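Grurovska revises lid on tabletop waste bin

Grurovska has changed the lid hinge on its small tabletop waste bin, the company said Tuesday. The revised version replaces the current one in the Rustilar line of desk and bathroom goods and goes on sale in May. The body, finish and price are unchanged.

The change concerns how far the flap travels. On the earlier version the lid stopped short of vertical and could fall shut when the bin was bumped. The new hinge lets it go slightly past vertical, so that it rests open until pushed closed. The pivot pin is 2 millimeters thicker and is now pressed in from one side, which removes a snap-fit part that had been the main cause of returns.

Grurovska logged 1,472 lid complaints over the life of the old hinge. Most described a flap that would not stay up while the bin was being emptied or a liner was being fitted. A smaller group reported a pin that worked loose after repeated washing.

The bin has a round flap lid and a rounded body with softened corners, and it comes in cream with a matte finish. It is meant for tissues, pencil shavings, tea bags and other light waste, and is sized to stand on a table or counter.

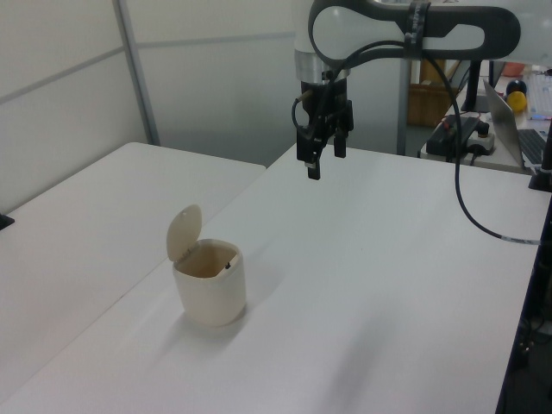

Kohei Kobori would have preferred a lid that lifts off completely, arguing that any hinge on a bin this size collects dirt at the pin and is hard to dry after rinsing. A removable lid was considered and dropped, Grurovska said, as it was too easily mislaid in shared offices.

Cleaning instructions have been rewritten to match the new part. The lid should be left open after washing until the hinge area is dry, and the pin should not be oiled. Abrasive pads will mark the matte surface.

Owners of the earlier version can order the new lid and pin as a set. Fitting takes a small flat screwdriver and does not require glue. The first 400 sets will be sent free to customers who filed a complaint and kept their order number. Requests are open for 28 days through the Jornura parts desk, and sets will ship in the order that requests are received.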